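4. Recording rules for hand demonstrations

4.1 Why we wrote the rules down

When Kenna Cowie and I started collecting demonstrations for the Gristdale set, we had exactly one rule, and it was "do the task the way you'd do it at home." I still like that rule! It got us natural motion, and people relaxed fast. It also got us 577 clips we couldn't use, mostly with hands that left the view at the moment that mattered, or a task that started before anyone had said what the task was.

So we sat down in October with Jinfeng Xiao and wrote a proper protocol (two pages, and we fought over most of it). I'll go through the parts that changed our data the most, and I'll try to be fair about the ones I argued against and lost.

4.2 Hands and sleeves

Both hands stay in view from the first contact with the object to the last. If one hand has nothing to do, it rests on the table. Sleeves stay behind the wrist. Wristbands, hair ties and watches are allowed, which was my one big win. Jinfeng wanted bare wrists for cleaner hand tracking, but a policy that has only ever seen bare wrists is going to meet a bracelet sooner or later, and I'd much prefer it met one in training.

4.3 Clutter

Clutter is allowed and we don't stage it. The earlier Hedska protocol asked for a cleared surface, and Kristaps Mägi, who trained on both sets, kept telling us that his grasp planner fell apart as soon as a second object of the same color showed up. Our rule now is that anything already on the table may stay, as long as it isn't sharp, hot or private. Private means mail, pill bottles with a name on them, screens, that kind of thing. The demonstrator checks for these before recording, and a reviewer checks again afterward. Yes, twice. We dropped the second check for one batch and regretted it.

4.4 Long, floppy things

Laces, cords and ribbons needed their own section. Fig. 3 gives the usual layout for our lacing task, with both shoes side by side, heels toward the demonstrator, and spare laces left within reach.

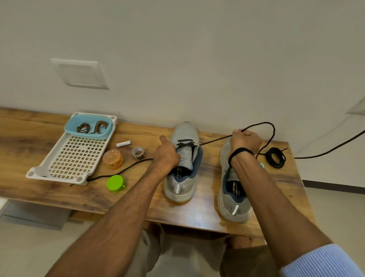
Fig. 3. Lacing task, demonstrator's view. One hand holds down the tongue and laces while the other pulls a black lace taut.

The rule we settled on is that a pull is one segment, from the grip to the release, even if the demonstrator pauses in the middle to look at it. Ximena Jara first split every pull at the pause, and her labels were lovely and consistent, but the policy trained on them learned to let go halfway. We relabeled 3433 segments by hand after that. (Ximena did more than her share, and I owe her a lot of coffee.)

We also ask demonstrators not to redo a bad pull and hide it. If the lace slips, keep going, fix it, and let the clip run. Recoveries get their own tag. I think this is the most useful rule in the whole protocol, and it's the one new people break most, because everyone wants to look good at tying shoes.

4.5 What we still don't have

There's no good rule yet for when a two-handed task counts as finished. Kenna stops at the last release and I stop when both hands are back on the table, so for now the annotation file carries both times.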